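Comfort Quaye answers her door with a phone in each hand, and neither one is hers. She's been fixing up used phones for neighbors in Gastetport for years, and she's up to 214 of them now. "I keep a notebook," she tells me. "Otherwise I'd lose track by lunch!"

I'd brought my own sad old phone along (cracked corner, tired battery), and she was very polite about it. Then she got onto stands, which she has strong feelings about. "Get something bright," she says. "Yellow, orange, I don't care, as long as you can find it on a messy desk. And the phone should stand straight up." 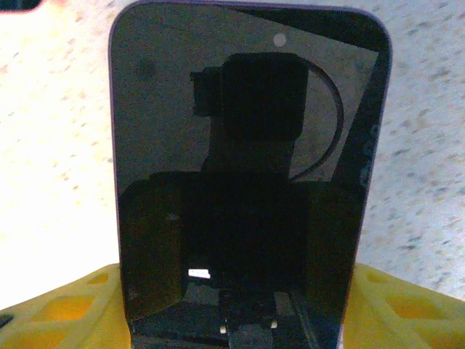
Her other big thing is switching the screen off before you check it over. "A dark screen shows you everything. Fingerprints, hairline scratches, all of it. People pay 181 dollars for a used phone and never once tilt it under a lamp." I asked if she'd ever been fooled herself, and she laughed for a good while. Yes, once, 19 scratches, all under a screen protector.

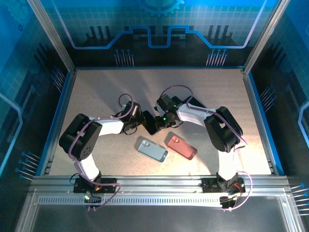
We got to talking about backs, too. Comfort likes to lay phones face down when she's comparing them, on something smooth and wiped clean, with a bit of space in between. "You learn a lot from the back," she says. My friend Tineke Dewulf swears by a folded towel, so I passed that along. Comfort made a face. "Lint," she said, and went to put the coffee on.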